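Narkton to run trial of picking arm on kitting bench, with no change to staffing

For immediate release, June

Narkton will begin a trial of an automated picking arm on its kitting bench this summer. The trial will last 11 weeks. No job on the bench will be removed, regraded or left unfilled while it runs, and the company has made no decision to buy.

The bench is where the Peng range of play sets is made up by hand. There are 21 people on it across two shifts, and between them they fill more than 400 boxes on a normal day. Each box is built from a printed list: pick the pieces, check them, lay them in the tray, close the lid. The arm, sold under the name Bretik by the supplier Nullar, is meant to take over the picking and leave the rest to people.

Narkton has bought machines before on the strength of a good demonstration and would prefer to be slower this time. The labelling line installed four years ago does what it was bought to do, but it also needs someone beside it for most of the shift, and that person was not in the original sums. The company sees no reason to assume a picking arm will be different until it has been tried on real trays.

"I have been shown a lot of slides about freeing people up for more interesting work," said Shahram Heydari, who manages the kitting bench. "I asked what the interesting work was and didn't get much of an answer. If the arm picks and my team stand there clearing up after it, we have made the job worse and paid for the privilege."

What changes for staff during the trial

One of the four stations will be given over to the arm. The people who normally work it will rotate through it in half-shifts, so that no one spends a full day feeding and watching a machine. Rest breaks stay as they are. The daily target for the other three stations will not be raised to cover any shortfall at the fourth.

Anyone on the bench may stop the arm at any time and does not have to give a reason. Stops will be logged by station and by hour, without names. The log will not be used in appraisals, and Nullar will see totals only.

Training is two mornings, paid, and done before the arm is switched on. Staff who would sooner not work beside it can swap, and swaps will be settled on the bench by the shift leads in the usual way.

What Narkton wants to find out

The Peng catalogue runs to 438 different pieces. Some are long and thin, some are small enough to lose in a sleeve, and several differ only in colour. Nullar has quoted a picking speed, but it was measured on pieces of its own choosing and Narkton does not intend to repeat it here. The bench will take its own timings, and they will include the time a person spends righting fallen pieces, refilling trays and putting right a box with the wrong contents.

Wrong boxes matter more than slow ones. A parent who opens a set and finds a piece missing does not care how quickly it was packed. At present the person who picks the pieces is also the person who notices that a corner is chipped or a colour looks off. Splitting those two tasks may save time — or it may mean that faults are spotted later, when the lid is already on.

There is also the question of what is lost. Several people on the bench can fill the commoner sets without looking at the list, and newer starters learn from sitting beside them. If picking moves to a machine, that knowledge will thin out over a year or two, and it will not be easy to get back if the machine is taken away.

Views from the simulation of the picking task:
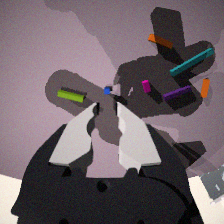
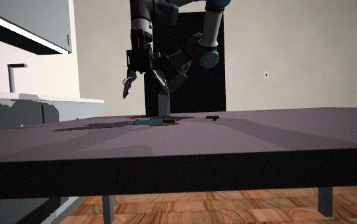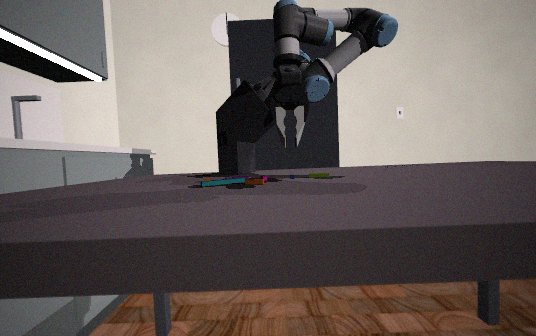
Simulation is useful for planning, and Narkton has no quarrel with Nullar for starting there. It is no substitute for the bench. Staff who looked through the material made the same point several times over: in the last view the fingers hang open over a handful of coloured bars and blocks, and the small blue block and the lime-green bar have been given a stretch of table away from the main group. Trays at Narkton arrive heaped. Pieces lie across one another, and the smallest work their way to the bottom. The trial will use those trays as they come from stores, with no tidying beforehand.

Results will be given to the bench first, in a meeting held in working time, before they go to the board or to Nullar. They will include the stops, the wrong boxes and the hours people spent helping the arm along. If the figures do not show a clear gain once those hours are counted, the station will go back to hand picking.

"I'd be happy to be proved wrong," said Shahram Heydari. "The reaching is hard on people's shoulders and I would like less of it. But I'll believe it when I've seen a full shift."

Questions about the trial should be sent to the Narkton press desk. Visits to the bench cannot be arranged while the trial is under way.

Ends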